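Ticket: Clevberg sim - demo collection, cube missing from episodes
Opened by: Natalia Alvarado
Assigned: Benoît Boyer
Also watching: Drahomíra Havlíček, Josiane Langlois
Priority: high (training run booked for Monday)
Status: closed, see last entry

Natalia Alvarado
Collection for the Pan pick task stopped on me again. Target is 3,000 episodes and we're nowhere near. Symptom: episode starts, arm goes to home, recorder says OK, and there's nothing to pick up. No cube, no tray. Operator sits there with the handset waiting. If you don't spot it the recorder carries on and writes the whole thing as a valid demo. Not every time either - resets fine for a while then goes wrong and stays wrong until I restart the sim.

What I've tried so far:
restarted recorder only - no change
restarted sim - fixed, came back later
different seed - no change
unplugged the handset and plugged it back in, don't ask

Front view from a bad one, straight after reset. 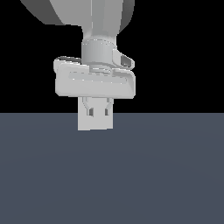

Log for that run has no errors at all. Last lines are:

reset requested
arm home ok
spawn requested
recorder start

Normally there's a "spawn done" between the last two. Missing on every bad one I've opened. So either the spawn never happens or it happens after we've started recording and lands somewhere daft.

Benoît Boyer
Which build? And is this the Skokusstead machine or the one upstairs?

Natalia Alvarado
Skokusstead. Build is whatever was on it in June, I haven't touched it.

Benoît Boyer
Ok that's old. Before you update anything, can you send the wrist camera for a bad episode as well. Want to rule out the cube being spawned but hidden from the front view. Had that once with the tray, it was under the floor.

Drahomíra Havlíček
Chipping in from the training side. Please don't delete the bad episodes yet, just move them out of the main folder. I've already trained one small policy on the mixed set and it has learned to go home and sit there, which makes sense now. Spent a day blaming the learning rate. Also I need to know if the half-good ones (cube turns up late) are in there, those are worse for me than the empty ones. The policy sees the cube pop into being and the arm is already moving towards it.

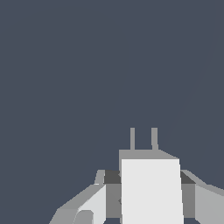 Wrist camera dump is in the bad folder now, sorry for the delay, had to re-export as the first lot came out at the wrong rate. Benoît - nothing between the fingers and nothing out past them either, only the two prongs sticking up into plain blue-grey. So your hidden-from-the-front idea doesn't help for this one. Didn't see a late cube in the ones I've opened but I haven't opened them all. - Natalia

Benoît Boyer
Thanks. Then I think it's the timeout. Spawn call waits 10 seconds on the Clesetti asset server and if it gets no reply it returns quietly and the reset script treats that as fine. It shouldn't. Old build has no check on the return value, I've just looked.

Try this please:
1. stop the recorder
2. in the reset settings put spawn_timeout up from 10 to 40
3. turn on require_objects (off by default, sorry)
4. run 15 resets in a row without recording and look for "spawn done" in the log each time

If step 4 shows a gap, stop and paste me the log, don't carry on collecting.

Natalia Alvarado
Done 1 to 3. Step 4, spawn done in all of them. One was very slow but it got there. Had to spell require_objects right before it did anything, it doesnt warn you about unknown settings, could somebody fix that.

Josiane Langlois
Slow one is probably the asset server being backed up. It runs its backup on Saturday mornings and the bad episodes are nearly all from 21st September. I'll move the backup to overnight.

Benoît Boyer
That fits. Will also make the reset script fail loudly, new build later this week. Unknown settings warning - separate ticket please or I'll forget.

Drahomíra Havlíček
Wrote a quick filter in the meantime. It reads the object list at the first step and throws out anything with no cube, and it flags anything where the list changes part way through. Running over the full set now. Can Timothée Bouvier be told to stop uploading till it's finished? He's still pushing from the other station.

Natalia Alvarado
Told him. He's paused.

Drahomíra Havlíček
Filter finished. Empty ones moved to the bad folder, late cubes flagged in the sheet, there are a few. I'm leaving the late ones out for the first training run. Main folder is clean to use, Timothée can start uploading again.

Natalia Alvarado
Back collecting since lunch with require_objects on. No empties so far. It did stop once and say "objects missing, reset again", did that, fine. Separate ticket raised for the settings warning. Closing this, reopen if you see a run with no spawn done line in it.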